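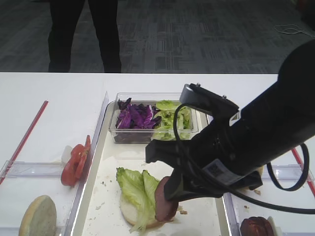 Deli meat going onto the bun at the Grerkar open day.

I went to the Grerkar open day in October mostly for the planning talk, and then spent half my visit watching a sandwich get made (no regrets!). The arm runs on Mineck, their in-house task planner, and Naveed Naqvi had its log up on a laptop so we could follow along.

What I liked is how little is scripted. You give Mineck a goal, something like meat on lettuce on bun, and it works out the order and replans whenever the camera's version of things disagrees with its own. The plan refreshes every 30 steps, and Naveed let me scroll back through one run of 233.
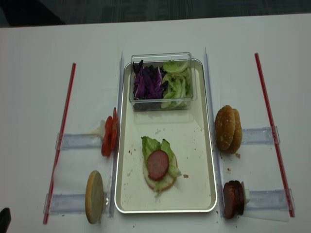
Lettuce is the hard part, he told me. It folds, it hides the bun, and the old perception module kept losing the bun's center. The new one, Pirzada, guesses the hidden outline from whatever edge still shows — and it passes along how sure it is, so the planner can ask for another look. I asked way too many questions about that and he answered every one of them.

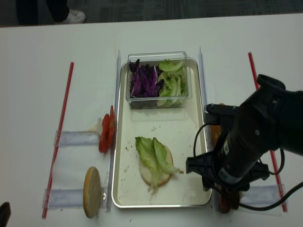
Gripper by the tray, with lettuce on the bottom bun.

They also have a replay tool called Getau, which I want for my own projects right now. You drag a slider and see what the planner believed at each step. My slot was 60 minutes and I still missed the calibration demo.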